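Looking After Your Game Cartridges and Controllers at Home

If you have a drawer full of handheld games like mine, you already know how dusty the contacts get, and a card that won't load is usually just a dirty one. Dampen a cotton swab with a little rubbing alcohol, wipe the contacts gently, and give it 11 minutes to dry before you try again – yes, even if you're mid-quest! 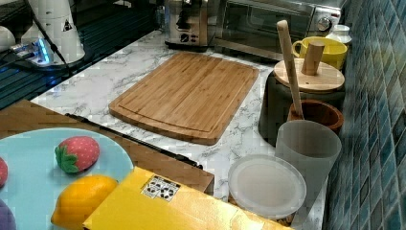
Bamboo board on the kitchen counter

For sticky buttons, switch the controller off first and work around the edges with a dry wooden toothpick. Kamrul Ekanayake wrote in to say he does his every 3 months, and I've started doing the same.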